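Araba Sarpong on boxes, and why she still folds them herself

It was just after four when I got to Araba Sarpong's packing room, and she had already put the kettle on, gone off to look for a tape measure, come back with a different tape measure, and apologised for both. I had come to talk about soap, if I'm truthful. Her soaps and balms go out under the name Lomomau, and a good many readers of this page will have had one in a stocking at some point. But we got on to boxes within the first two minutes and we never really got off them again.

"People always want to ask me about the shea butter," she said, "and I'm happy to talk about shea butter, I could talk about it all day. But if you want to know what I spend my time doing, I spend my time folding cardboard."

She was born in Accra and moved to Lagos at 16, when her father took a job there, and it was an aunt in Lagos who first set her to packing. The aunt sold cloth and sent it all over, and in the school holidays Araba sat on the step and made up parcels. There were no new boxes in those days, or not for them. Everything went out in something that had already held something else, milk tins or biscuits or batteries, turned inside out so that the printing wouldn't show.

"You had to look at each one and think, now how do you want to go? Because they'd been squashed, they'd been rained on, some of them had been sat on. My aunt would say, find the crease it already has. If you make a new crease next to the old one you get a weak corner, and she would find that corner, believe me, she'd press it with her thumb and hand the whole thing back to you."

I asked whether she still does the thumb test and she laughed for quite a long time. She does. I saw her do it three times while we were talking, without looking down.

The boxes now come flat from a firm called Bestico, tied in bundles with string she saves in a jar. They are plain brown corrugated with nothing printed on them at all, which was partly to do with money in the beginning and is now simply how she likes them. A customer once wrote to say that the parcel looked as if it had come from somebody's house, and Araba wasn't sure whether it was meant kindly, but she pinned it up anyway.

"I did try the printed ones. We had a go with a lovely green, with the name across the lid, and do you know what happened? Every little scuff showed. Plain brown forgives you. It can have a bump on the way and still look all right when it gets there."
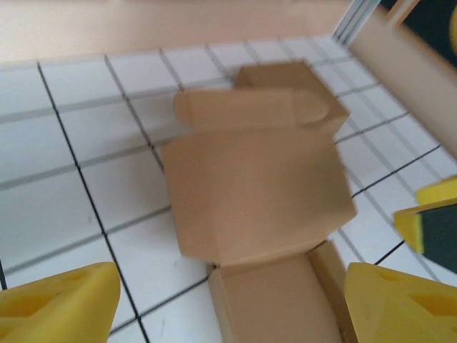
She likes a tuck, she told me, and she doesn't like tape. Tape has its place, she'll put a strip along the bottom of anything heavy, but a box that shuts with its own tab can be opened and shut again by the person at the other end, and Araba thinks about the person at the other end more than anyone I've met. She thinks about them with scissors, and with sore hands, and with a toddler on one hip. Quite a few of her customers keep the boxes. One lady stores seed packets in hers and sends a picture every October when she has sorted them out for the winter.

"So it has to go back together, doesn't it? If I've taped it to death she has to rip it, and then it's rubbish. I'd be cross if I were her."

I wanted to know how you fold one properly, as mine always spring open, and she was off. Open it out flat first, all the way, and let it lie for a moment. Run your hand along every crease before you fold anything, both ways if the board is stiff. Sides come up before the front does. Then the little side flaps go in, and here she slowed right down, because this seems to be where most of us go wrong. The side flaps want to be fully in, snug against the wall, and they want to stay there while you bring the big panel over. If one of them creeps out, even by the width of a pencil, the tab has nowhere to go, and you'll push, and the tab will buckle, and once a tab has buckled it's never quite the same.

"And people blame the box! They do. My nephew came to help me one winter, and he was at it like he was wrestling a goat. I said, put it down, have a biscuit, start again from flat. Start again from flat is my answer to nearly everything."

The nephew, I gathered, got rather good in the end. He now works in an office for a firm called Futent and every so often he rings up and asks whether she needs a hand, and she suspects he misses it.

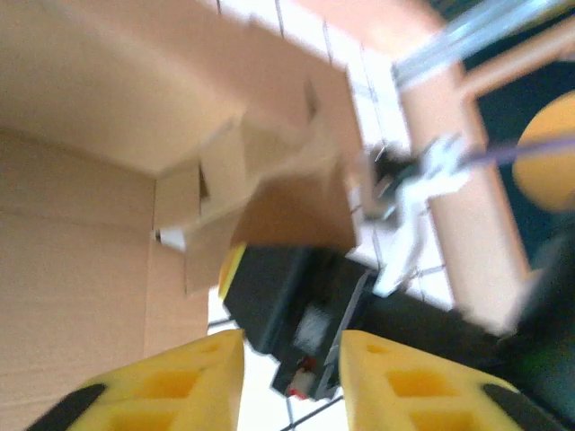 Looking into one of the cardboard boxes, with a flap folded down from the top.

The best year for orders was the one before last. Araba keeps a ledger, a proper paper one with a red spine, and she fetched it so that I'd get the figure right: 2434 parcels from the first of January to the end of December. Of those, 1700 went out in the last few months, and she remembers that stretch mainly as a sort of brown blur. She ran out of the medium size in the first week and had to pack single bars of soap in boxes meant for gift sets, stuffing the gaps with paper.

"I had paper up to my knees. I had paper in my shoes. And I felt terrible about it, because a small thing in a big box is a sad thing, it rattles about and it looks as if you couldn't be bothered. I wrote a note in every one. I wrote, sorry about the size of the box, love Araba. And people wrote back! I've never had so many letters. I ought to run out more often."

She now orders 600 of the medium at a time and gets twitchy when the pile comes down below her waist. They have to be kept flat and out of the damp, and they can't lean, because a leaning box takes on a bend and you'll be fighting that bend for ever after. She showed me one that had been leaning. It looked perfectly straight to me. She ran a finger along it and made a face like somebody tasting milk on the turn.

We talked for a while about surfaces. She has strong feelings about what you fold on. Carpet she won't hear of, as the box sinks and you can't feel whether the base is square. Wood is nice but it catches the dust. Tiles she is very fond of: they wipe down in no time, cardboard slides over them when you want to turn it round, and (I'd never have thought of this) you can use the lines between them as a guide. If the edge of your box runs true along the grout, it's true.

"I worked on a bedspread for the first two years," she said. "A bedspread! When I think of it. Everything I sent out must have been on the slant."
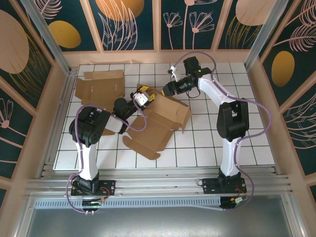

Brown corrugated cardboard laid flat on the white tiles.

By now the tea had gone cold and she made some more, and we got to talking about whether she'd ever hand the job over. There are places that will do it all for you, the storing and the folding and the posting, and she has had letters from a couple of them. She read one out to me in a very grand voice. She hasn't answered it.

"I know it would make sense. My sister says so every time she comes. She says, Araba, you could be making more soap. And I could. But I like the making up. It's the only part of the day when I'm not worrying whether something's going to set. You have this flat thing and then you have a box, and it took you no time at all, and you can put it on the pile and have another go. I find I can think. I worked out the whole of the ginger balm while I was folding, and I worked out what to say to my landlord."

I asked what she'd said to her landlord, and she told me, but I've promised to leave it out.

Before I went she had me make one up myself. I laid it out flat and ran my hand over the creases as I'd been told. The sides behaved. One of the little flaps did creep out, and I saw it and pushed it back in before I brought the front over, and I was more pleased about that than I can easily explain. She pressed her thumb on each corner in turn and didn't say anything, and then she got to the fourth one and handed it back to me.

Lomomau soaps and balms are sold by post all year. Araba asks that Christmas orders reach her by the end of October if you'd like a gift set, and she says that if you have kept any of the old green boxes she would love to have one back, as she forgot to save any for herself.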